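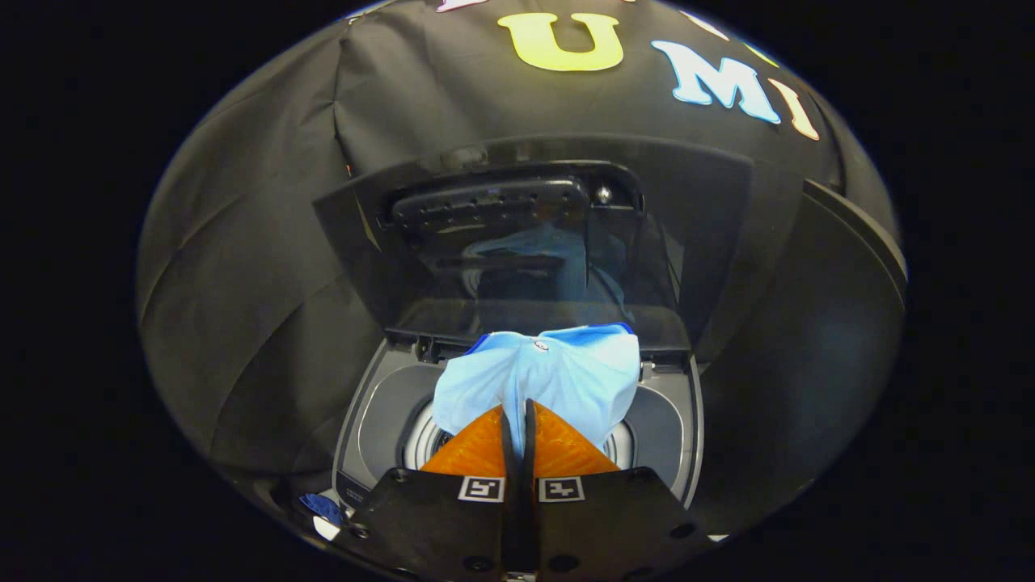

Home About Services Standards Training Contact

Filed under: Who we are

Skurklow Textile Care is a laundry and garment maintenance company. We wash, finish, repair and return clothing for households, small hotels, clinics and two private schools. We also run a short training course for people who work in laundries or want to. This page explains how the company is set up, how work moves through the building, and what a customer can expect from us.

How we are organized

The company has three departments: Intake, Wash and Finish. Each has its own lead and its own written procedures. Repairs are handled inside Finish, at two benches next to the pressing area.

Efua Agbeko manages the company and is the contact for all contract work. She joined from hospital linen supply and wrote most of the procedures we still use. Emanuel Bălan leads Wash and is responsible for chemistry, water treatment and machine maintenance. Brândușa Roman leads Finish and Repairs. Intake is run by Maricica Surdu, who also answers the phone until noon. Silviu Jitaru teaches the training course and covers for any of the leads when they are away.

Intake and sorting

Every item gets a heat-sealed tag at intake. The tag carries a customer number and an item number and stays on the garment for as long as the customer is with us. We do not use pins or staples. If a fabric will not take a heat seal (some knits, most silks, anything coated) the tag goes on a cotton loop through the care label.

Items are sorted four ways: by fiber, by color depth, by soil level and by construction. Color depth has five grades, from optical white to saturated dark. Construction covers things that have little to do with washability on paper but matter in the drum, such as open zippers, hooks, loose weaves, fused collars and shank buttons. A garment with a contrast trim is graded by the darker color and tested for bleed at an inside seam before its first wash with us. The result is recorded against the tag number, and the test is repeated only if our detergent changes.

Pockets are checked at intake and again before loading. Found objects are bagged with the tag number and returned with the order.

Wash

Small household orders are washed separately, one customer to a load. Contract linen is washed in bulk by class. We run both front-loading and top-loading machines and keep them for different work: front loaders for heavy cotton and linen, top loaders for light shirts, uniforms and anything that needs a short cycle with a high water level.

Our water is hard at the main and is softened before it reaches the machines. Emanuel tests hardness at the softener outlet every morning and alkalinity in the final rinse once per shift. Residual alkalinity is the usual cause of yellowing under the iron and of the stiff, slightly harsh feel people tend to blame on the dryer. If the rinse reading is out of range, the load is rinsed again and the dosing pump is checked before the next one goes in.

We use an unscented liquid detergent for most work and an oxygen bleach for whites. Chlorine bleach is used on contract linen only, and only where the contract asks for it. We do not use fabric softener on towels, microfiber or flame-retardant clothing.

Wash temperatures follow the care label. Where a label is missing or unreadable, the item is treated as a delicate until Brândușa has looked at it — this can add a day to the order.

Finish and repairs

Shirts are pressed damp, collar and cuffs first. Knitwear is dried flat. Trousers are creased only if they came in with a crease or the customer has asked for one. Hangers are wire by default, and broad-shouldered hangers can be requested on the order form.

Minor repairs are included in the price of laundering. These are replacement of plain shirt buttons, closing of open seams up to the length of a hand, and re-stitching of hems that have dropped. Replacement buttons are matched for diameter and hole count, and as closely as stock allows for color. Zippers, linings, patches and alterations are quoted separately, and we wait for approval before starting.

Records

Our order system is called Nineck. It holds the tag number, fiber class, test results, repair history and any claims for every garment in circulation. At the last annual review it held 2,414 active household garments and 1,763 pieces of contract linen. Customers may ask for the record of any item they own, and we send it as a plain table by email.

Damage claims are logged in the same system. A claim is reviewed by a department lead who did not handle the item. If the fault is ours, we pay the replacement cost less wear, using a published depreciation table that we will send with the decision. If the fault lies in the garment, we explain what failed and return the item unwashed or partly processed, at no charge.

Training

The course is named Ghiță, after the street where we rented our first premises. It runs for 100 hours, part classroom and part floor work, and covers fiber identification, stain chemistry, machine loading, pressing and basic hand sewing. Groups are small and each student is assigned to one department at a time. There is a written test on labeling and chemistry and a practical test on sorting a mixed order. Students who fail one part may retake it without paying again.

The next group starts after the March intake closes. Applicants need closed shoes, reasonable eyesight for color grading (we test this on site) and enough English to read a safety data sheet. No previous laundry work is required.

Contract customers

Hotels, clinics and schools are served on a fixed collection schedule. Clean and soiled goods travel in separate carts and are never carried in the same compartment of the van. Our longest-running contract is with the Trisadness guesthouse, which sends bed linen, table linen and staff uniforms. New contracts begin with a trial period during which either side may stop without notice. Pricing is by weight for flat linen and by piece for uniforms.

Questions about contracts go to Efua Agbeko. Questions about a single order should go to the Intake desk, with the tag number if you have it.

Page last reviewed 2026-03-27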